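Bodotetti Tabletop Set: Owner's Guide
Section 2: Setting Up the Table

You have the box open and the pieces sorted, so let's get to the fun part! Bodotetti is a game of placing things well, and a good set-up makes a huge difference to how it plays. The first time through takes a little patience. After that you'll be able to lay out a table while the kettle boils.

This section covers the surface, the light, the blue markers and the red block. Scoring and turn order are in Section 3. If you bought the travel edition, skip step 4 and use the sheet in the lid pocket instead.

Before you start

You will need:

- the red block
- the four blue markers
- a dark, matte surface large enough to spread out on
- a tape measure or long ruler
- a soft, dry cloth
- the layout card (part 3449)

Clear the whole table, including anything you think will be out of the way. Mugs and phones have a talent for creeping back in during play, and a bright phone case next to a blue marker is maddening.

CAUTION: The block and markers are small parts. Keep them away from children under three and from dogs who like to carry things off.

Preparing the surface

1. Choose your surface. We love black for this. The red and the blue jump right out at you, even from across the room, and everyone watching can follow along. If your own table is pale or has a strong grain, cover it with something dark and flat before you go any further.

2. Check for shine. Stand where the players will stand and look across the top at a low angle. If you can see a window or a lamp in it, turn the table a quarter turn and look again. A matte finish wins every time.

3. Wipe it down with the dry cloth. Dust shows up on black like snow, so do this last thing before the pieces come out. Don't use furniture polish, which brings back the shine you just got rid of and lets the block slide.

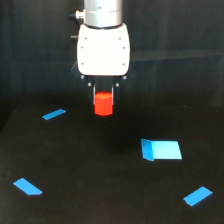
4. Measure in from the edges. Leave at least 14 centimeters clear on every side. Pieces near the rim get brushed by sleeves, and this margin also gives the judge somewhere to rest a hand during close calls. Mark the corners of the playing area lightly with chalk if you like, then wipe the chalk off once the markers are down.

NOTE: On a round table, set the layout card in the middle and measure outward from its corners. The margin will be uneven and that's fine.

Placing the blue markers

The markers are the heart of the layout! Each one is a place the block can travel to, and how far apart you set them decides whether you get a relaxed game or a really tense one.

5. Put the first marker down toward the back of the playing area. Press it flat with your thumb, working from the center out. A lifted corner will catch the block later and somebody will want the turn over again.

6. Add the other three, spreading them widely. It's tempting to make a tidy square. Try an irregular layout instead, with one marker much closer to the front than the others. Uneven distances keep players thinking, and Nobuhle Zulu, our rules editor, swears by a long diagonal for the final round.

7. Walk around the table once. Every marker should be easy to see from every side. If one disappears into a shadow, move the marker or move the lamp, whichever is less trouble.

8. Agree on the layout before anyone touches the block. Once play starts, the markers stay where they are until the round ends.

NOTE: If a marker loses its grip on the surface, wipe the underside with a barely damp finger and let it dry. A set will take some 200 rounds of ordinary use before you need fresh ones. Replacements are sold in packs of four.
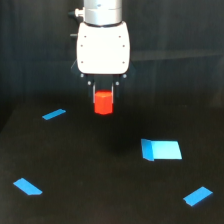

9. Write down any layout you enjoyed. There's a blank grid on the back of the layout card, and a pencil sketch is plenty. We get lovely ones in the mail, and two of them (the Rey Spiral and Hugo Texier's lopsided kite) are now printed in the back of this guide.

Getting the light right

You can play Bodotetti under almost any lamp, but it's worth spending five minutes on this once. Overhead light is the easiest. It drops a soft shadow close beneath a raised block, and players quickly learn to read that shadow to judge height. It's a surprisingly satisfying skill to pick up.

10. Switch on your main light and hold the block a hand's width above the table. Look for its shadow. You want one soft patch, close to the block and easy to pick out.

11. If you see two or three shadows, turn off the side lamps one by one until a single patch is left.

12. If you see no shadow at all, the light is too low or too even. Raise the lamp, or close a curtain. A plain dark backdrop behind the table is a terrific addition too. It hides the clutter of the room and keeps everybody's eyes on the block. An old curtain or a bedsheet dyed black will do nicely.

CAUTION: Keep fabric backdrops well clear of hot bulbs and heaters. Fix the top edge securely so the cloth can't fall onto the table.
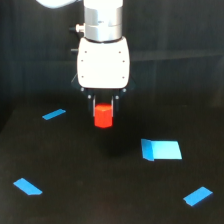
Handling the red block

Now for the star of the set. The block is bright red for a reason you'll appreciate the moment it's on a black table: you never have to hunt for it.

13. Hold the block by two opposite sides, near the top, so that the lower part stays in plain view. Gripping it low hides the bottom edge, and the bottom edge is what you're lining up with the marker.

14. Raise the block straight up before moving it sideways. Players in a hurry like to drag it, which scuffs the surface and can shift a marker. A lift and a carry takes a second longer and looks far more impressive.

15. Travel level. Keep the top face flat all the way across. If the block tips in your fingers, bring it back over open table, set it down and take a fresh hold. Under the house rules this costs you nothing.

16. Pause just above the surface. Count to two, check the shadow, then lower away. This little pause is the best habit you can build, and new players improve noticeably once they start doing it.

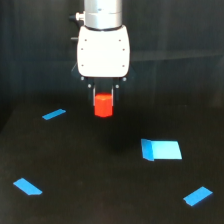
Step 16: the red block held upright, just above the black tabletop.

17. Set the block down and open your fingers evenly. Letting go on one side first gives the block a nudge, and a nudge is often the difference between a clean placement and a judge's ruling.

NOTE: Left-handed players may want to stand on the opposite side of the table. Agree on this at set-up so the markers can be arranged fairly for both.

A practice round

Before scoring anything, give every player a free run: one visit to each marker, in any order, with no clock. It loosens everyone up, and it shows you quickly if a marker has been put somewhere awkward. Ayodele Ogunleye, who runs the Bruruvari club evenings, has each player call out the next marker before lifting, and we've enjoyed that so much that it's now an official variant (see Section 3, "Called Shots").

If something isn't right

The block slides when released.
Check that the surface is level and free of polish. Wipe the block as well, as fingertips leave a film.

Players can't agree whether a placement is clean.
Look from directly overhead with one eye closed. If it's still a tie, the placing player gets the benefit of the doubt.

The black surface looks gray and patchy.
Usually dust or chalk. Wipe in one direction only, then turn the cloth over and finish with the clean side.

The markers look dull.
Try a cooler bulb. Very warm light flattens the blue, though it does wonderful things for the red.

Packing up

Peel the markers slowly from one corner and lay them on the storage sheet without overlapping. The block goes in its own slot. Fold the layout card along the existing crease only, and put it on top so it's the first thing you find next time.

Missing a piece? Write to Fedness customer service with the name of the part and the set edition printed inside the lid. Please quote 3449 if it's the layout card you need.

Continue to Section 3: Turns and Scoring.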